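Subject: Re: [smallkitchens] Moving the menu online, and what to do about the fish

Hello all,

Sorry for the slow reply, we had a full house two nights running and I've only now sat down with a cup of tea and the laptop. I'm quoting the original because it had dropped down the thread and a few of you joined after it went out.

> Hi everyone,
>
> We run a little place by the harbour, 10 tables, mostly fish and
> a few meat dishes for the people who get dragged along. We've
> finally decided we need a proper website. At the moment we have
> a page somebody's nephew made with our old phone number on it.
>
> My questions are these. Do you put the whole menu up, with
> prices? Our menu changes with whatever the boats bring in, so
> it'd be wrong by lunchtime. Do you take bookings through the
> site or stick with the phone? And is it worth paying for one of
> the ready-made packages? We've been quoted by Billovum and by
> Drolix and I can't make head or tail of the difference.
>
> Also, does anyone sell anything from the shop side online? We do
> jars of soup and a smoked mackerel pâté and people keep asking.
>
> Thanks in advance, and sorry if this has all been covered before.

It has been covered before, but not for years, and half of what was said then is out of date, so ask away!

The menu first. We put the whole thing up when we started and it was a disaster. We're called Anitard, for those who don't know us, and we do lunches and early suppers, and our menu changes nearly as much as yours. I'd put turbot on the page in the morning, it would sell out by one, and then at seven in the evening I'd have a couple at the door who'd driven an hour for turbot. They were very nice about it (they had the hake) but I felt dreadful. So now we split it. The things that never change are on the site with prices — the soup, the fishcakes, the chips, the puddings, the children's plates. Then there's one line saying the catch goes on the blackboard at noon and to ring if you've got your heart set on something. We give a price range for the board dishes so people aren't frightened when they get here. Since then I've had one complaint, and that was about the parking.

Do put the prices up. I know a lot of places don't. When I'm looking for somewhere to eat and I can't find the prices, I assume it's either very dear or they can't be bothered, and I go elsewhere. And please type the menu in as proper words on the page. Ours was a scan of the printed card for the first year, and on a phone you had to pinch and drag it about to find out what came with the plaice.

Bookings. We do both. My advice is to keep some tables back from the website, whatever package you end up with. With 10 tables I'd let the computer have six and keep four for the phone and for people who walk in off the quay. Your regulars will ring, they'll always ring, and if you have to tell them the internet has given away the window seat there'll be trouble. Ask whoever sells you the system whether you can change that split yourself. On ours I can do it from my phone while I'm waiting for the delivery, and in November I hand nearly the whole lot to the website so that I'm not standing by a telephone that doesn't ring.
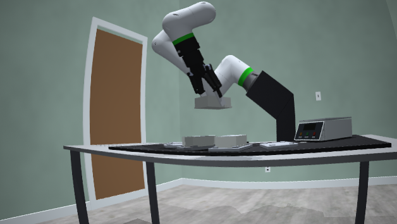
Now the packages. I can only speak for Billovum as that's what we use. It's fine. It isn't pretty and the people on the help line are hard to get hold of after four in the afternoon, when of course things go wrong at half past six. But the booking diary works, it sends people a reminder the day before, and our no-shows have dropped to hardly any. The thing to look out for is the charge per cover. Ours was free up to 400 covers a month and then there was a fee on each one after that, and I hadn't read that bit. Our first proper summer month we did 1304 covers through the site and I nearly fell off my chair when the bill came. We've since moved to the flat rate, and you should ask for that from the start if you expect to be busy in season. They don't offer it unless you ask.

Drolix I looked at and decided against, mainly because they wanted a two-year contract and I wasn't ready to promise anybody two years. Other people on here have used them and seem happy, so do wait for their replies before you go by me. If you've got both quotes to hand, put them side by side and look at these:

- what it costs in your busiest month, and in your quietest
- who owns your web address if you leave (we nearly lost ours!)
- whether you can change the opening hours yourself
- whether you get your customer list back at the end

The second one matters more than you'd think. Our old address was registered in the name of the chap who built the first site, and it took us a whole winter of emails to get it moved over.

Selling from the shop. We do it in a very small way. Jars post well enough if you wrap them like you're sending your granny's china. We sell the soup and a tomato and mussel sauce, and it's a nice bit of money in the dark months when the dining room's quiet. We had 1000 labels printed the first time, which I thought was madness, and I'm still working through them, so it was a bit mad. Start with fewer. And check with your council what has to go on the label before you print anything, as we had to stick a second little label on every jar to get the allergens right.

I wouldn't post the pâté. We tried something like it with ice packs and a next-day courier, and the packing cost more than the fish. One parcel sat in a depot for a day and a half and I had to give the money back and grovel. What we do now is let people order chilled things on the site and collect them from the shop counter, paid in advance. It goes down very well with the holiday lets, who order on their way down and pick it all up with their keys. You'd need a bit of fridge space kept clear for it. We use the old Moen cabinet in the passage, which rattles but keeps a steady temperature, and I write the surname on each bag in big letters so that whoever's on the counter can find it.

A couple of other things while I think of them. Put your opening hours right at the top, and change them the minute they change. Have a note on the page about dogs, as it's the question I get asked more than any other (yes on the terrace, no indoors, water bowl by the door). Say whether you take cards. And put in a few words about where the fish comes from, as people do like to read it. I wrote ours in one go late one evening, it's got a spelling mistake in it that I keep meaning to fix, and customers still bring it up when they're paying.

Does anyone know if you can have the blackboard update itself on the site from a phone message? Ours has to be typed in twice and I forget one time out of three. I'd pay good money for that.

Right, the bread's about to come out. Shout if any of that doesn't make sense, and let us know which one you go for.

All the best from the kitchen at Anitard

--
You are receiving this because you are subscribed to the smallkitchens list.
To leave the list, send a blank message with "unsubscribe" in the subject line.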